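News > Press > Kandeck card nights

Kandeck brings its card nights to Verkby this October

Hello from all of us at Kandeck! I'm Lambros Zervas, and I've been itching to share this one. After 52 evenings of poker in the back room at Giannakopoulos, we're moving our beginners' nights to the old ferry hall in Verkby, where there's room for 80 players (and a proper kettle, at last).
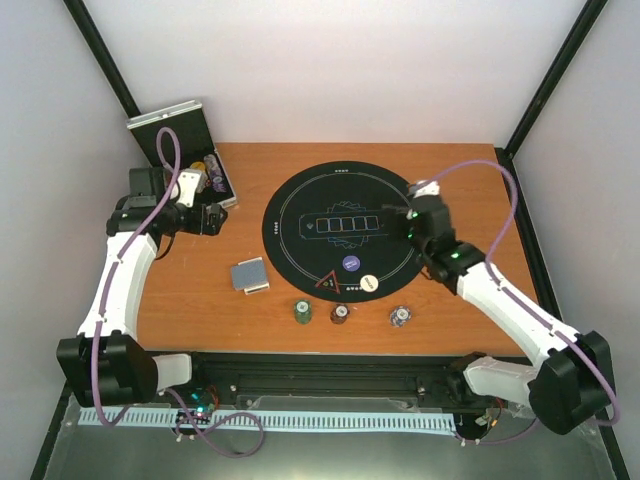 Doors open at 6.30pm and the first hand is dealt at seven. We play for points, never for money, and I'll happily sit with anyone who can't tell a flush from a straight. I couldn't either when I started!

Our friends at Firance are paying for the hall until spring, so entry is free. We've had 187 names on the waiting list already, so please do book early at the Kandeck desk.

Press are welcome on any night. Ask for Lambros at the door.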